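Skoltel uses cookies to remember your settings. Accept all | Manage preferences

Commercial dryer (drum and door opening)

A commercial dryer is the big tumble dryer you find in laundromats, dorms, gyms and shared laundry rooms. I've been writing the laundry entries on Skoltel for 11 years and this is still the one I enjoy updating the most, so forgive me if I run on a little. The entry covers the parts you can see when you open one up. Burners, heat pumps and coin boxes have their own pages.

Overview

A commercial dryer does the same job as the one in a house. Clothes go in a metal drum, the drum turns, warm air moves through, and the damp air leaves by a duct or gets its water taken out on the way round. What changes is how hard it gets worked. A home dryer might run a few loads a week, and a busy shared one can go all day long, so you get heavier hinges, bigger bearings and a door opening wide enough for a comforter (bless whoever made that decision!).

Many are sold as half of a pair, with a front-loading washer in the same finish next to them or underneath. I like them side by side. Stacked pairs save floor space, but I'm short and the top drum is a stretch for me.

Drum

Drums are mostly stainless steel or coated steel. Stainless costs more and shrugs off zippers and buttons better, and the brushed kind hides scratches nicely, which I appreciate after what my overalls have done to a few of them. The back wall is usually a separate disc. On some designs it turns with the drum and on others it stays put while everything else goes around it.

Baffles, also called lifters or vanes, are the raised ridges along the inside. They carry the clothes up one side and let them drop through the air. Without them a wet load just slides around at the bottom in a heap. Four inches tall was the biggest I ever measured, on an old Enavton, and you could hear the jeans hit the floor of that thing from the parking lot.

Air gets in and out through perforated panels. Where those sit depends on the maker: back wall, door side, or the drum skin itself. Small round holes are the common pattern, small enough to keep a sock out of the works.
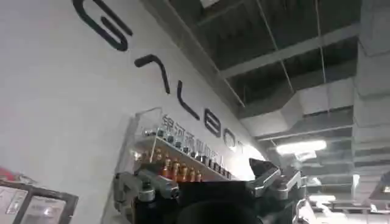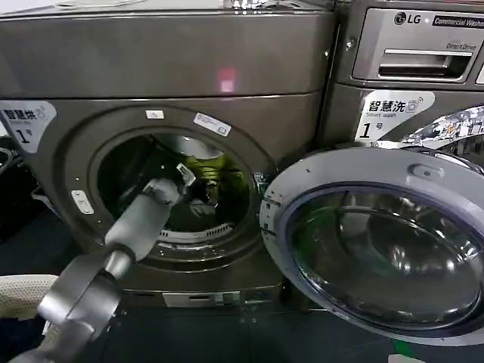
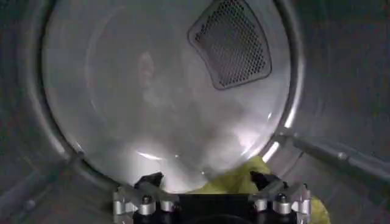
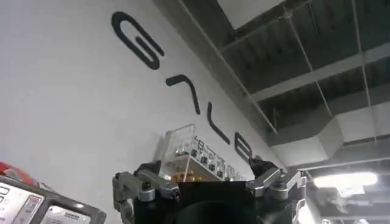 Second picture: dryer opening with a yellow-green garment in the drum, LG washer to the right. Third: rear wall of a dryer drum with perforated vent and baffle. First and fourth: display case on the wall under the black lettering.

Door opening

The round opening is often called the porthole. The ring around it takes a lot of abuse from baskets and hips, and it's also where makers like to stick their labels. The latch plate, the little slotted piece that the door catches on, sits on the ring too. If a dryer won't start, I'd look there first. Lint and dried-up fabric softener sheets get packed into the slot and the door never quite clicks.

Lint screen

On a lot of front loaders the screen lives just inside the bottom lip of the opening. Clean it before every load. Yes, every one! I know the last person should have done it. Roll the lint off with a dry hand, and wash the screen now and then if you use dryer sheets, as they leave a film you can't really see.

Unloading and lost items

Small things love the back of a big drum. A single T-shirt will cling up behind a baffle or bunch itself against the rear wall, and from a standing position you'd swear the drum was empty. Turn the drum by hand once before you walk off. Bright colors help a lot here (my gym towels are orange for exactly this purpose), while gray socks against brushed steel are a lost cause.

Numbering and controls

Machines in shared rooms normally carry a number so you can tell the app, or the front desk, which one ate your money. Wireless models will ping your phone at the end of the cycle. The Clidevness laundry app has done this for ages, and the Chong Street laundromat near me still uses a paper sign and a marker, and I have to say the marker has never needed an update.

See also

Baffle (laundry)
Front-loading washer
Lint
Porthole door
Stacked pair

Page last edited 2026-09-13. The section on latch plates could use more on older reversible doors, and I still owe it a paragraph on gaskets.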